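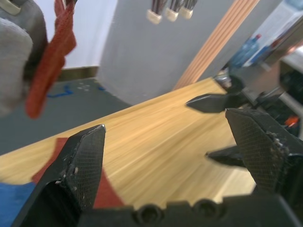 How a Robot Learns to Hang Up Socks

Students in the Aguirre after-school robotics club have one project for the whole semester. They are teaching a robot with two arms to pick up socks and clip them to a hanger. The project is called Paltivo. The club meets every Monday at 4 o'clock, and members are in grades five through eight.

You can probably hang up a sock without looking at your hands. For a robot, it is a hard job. Read on to learn why, and how the club is working on it.

Why are socks hard?

Robots are good at handling things that keep their shape. A block is the same block every time the robot picks it up. If the robot knows where the block is, it knows where all the corners are too.

A sock does not keep its shape. It can be flat, folded, twisted, or rolled in a lump. When you lift one end, the other end droops. Engineers call things like this "soft objects." Towels, ropes, and bread dough are soft objects too.

Socks also hide parts of themselves. The opening might be tucked under the foot. A robot that wants the cuff first has to find out where the cuff is.

What is a gripper?

A gripper is the part at the end of a robot arm that does the grabbing. The club's grippers have two fingers each. The fingers move toward each other to close and away from each other to open. There is no thumb and no palm.

The insides of the fingers have pads with a crisscross pattern. You have seen patterns like that on the bottoms of sneakers. The bumps help the pad hold on to cloth. Lint likes to stick to the pads, so wiping them is one of the jobs on the club's cleanup chart.

Two fingers are enough for a sock. The trick is getting some cloth between them. If the fingers are too high, they close on air. If they are too low, they push against the wood. The club worked on this one step for 7 meetings before starting on the hanger.

Two arms, two jobs

The club marks its arms by color. The left arm has blue bands and the right arm has green ones. When someone calls out "blue, go up a little," everyone knows which arm is meant, even if they are standing on the other side of the robot.

The socks start out on a light wooden board between the arms. The hanger is above the board. It has a row of clips along its lower bar, and each clip has to be squeezed before it will open.

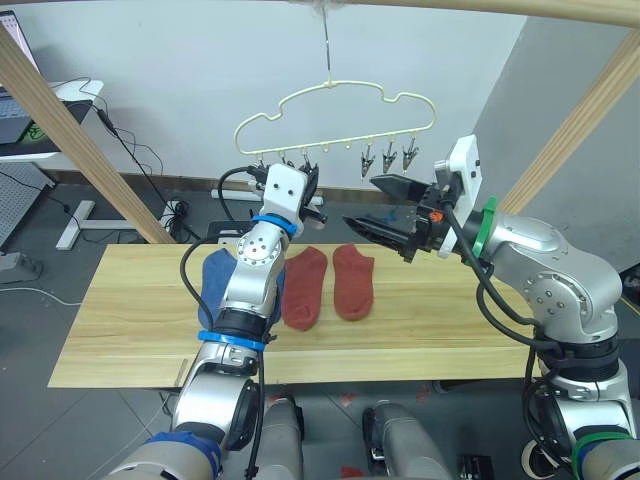
Clips are the reason the project needs two arms. Try it at home with a clothespin and a sock. One hand squeezes the clothespin and the other hand holds the sock in the right spot. Then you let go of the clothespin first and the sock second. If you do it in the wrong order, the sock falls.

The robot has to follow the same order. The club wrote the steps on a poster:

1. Find a sock.
2. Close the gripper on the cuff.
3. Lift the sock to the hanger.
4. Squeeze a clip open with the other gripper.
5. Put the cuff in the clip.
6. Let go of the clip.
7. Let go of the sock.

Step 5 is the one that goes wrong most often. The hanger swings when it is bumped, and then the clip is not where it was a second ago.

How does the robot learn?

Some robots are programmed one move at a time. A person types in how far each joint should bend. This works well for jobs that are the same every time, such as putting lids on jars.

The club uses a different way, called learning from demonstration. "Demonstration" means showing how something is done. A student moves a set of controls, and the robot's arms copy the student. While this is going on, the computer saves what the cameras see and how the arms move. One full turn, from start to finish, is called a run.

The computer then looks for patterns in the runs. It learns that when a sock is in one kind of place, the arm usually goes one kind of way. It needs many runs to do this. The club's first goal was 100 runs, and students took turns driving.

The runs should not all be alike. If the sock is in the same place every time, the robot only learns that place. Between runs, someone moves the socks or turns them. Some runs start with the toe pointing toward the hanger and others start with the toe pointing away.

What does the robot see?

A robot has no eyes, so it uses cameras. A camera up high can see the board, the socks, and the hanger all together. It is good for planning where to go. But an arm can get in the way and block the view of a sock.

For that reason there are also small cameras near the grippers. They ride along with the arms and look out past the fingers. They cannot see much of the room, but they get a close view of the cloth when the fingers shut.

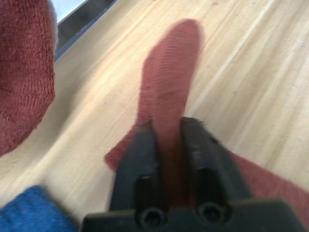 Pictures from a moving arm are often blurry. You can get the same blur if you take a photo while you are running. The computer has to learn to work with blurry pictures as well as clear ones.

Words to know

Gripper: the part of a robot arm that grabs things.
Joint: a place where the arm bends or turns.
Soft object: something that changes shape when you touch it.
Demonstration: showing how to do something.
Run: one try at the job, saved by the computer.

Try it yourself

You need a sock, a clothespin, a hanger, and a partner. Hook the hanger over a doorknob. Each of you may use only a thumb and one finger. One person holds the sock and the other works the clothespin. See how long it takes to hang the sock. Then try it again with no talking.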